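Parallel gripper won't pick up single sheets of paper

I'm comparing two grippers on a pair of arms. The job is small desk items: paper, books, markers. Books are fine with both. With the Atex parallel gripper, the fingers come straight down on a sheet lying flat and it fails almost 100 times out of a hundred. 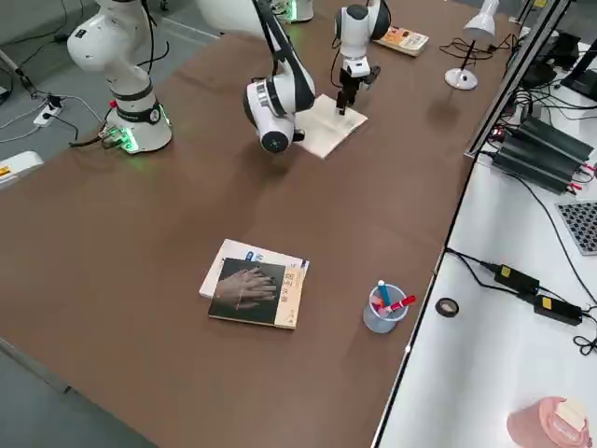 Photo: Nandini Gowda

Finger opening is set to 15 mm. Would softer tips help, or is it the wrong gripper for this?

Nandini Gowda

Try softer tips first. Close slowly while pressing down lightly so the sheet buckles up between the fingers -- then lift. I got decent results at 4 newtons. Lower than that and mine slipped.

Nevzat Bozkurt

suction. I use a Rolia cup, never looked back

Mathew661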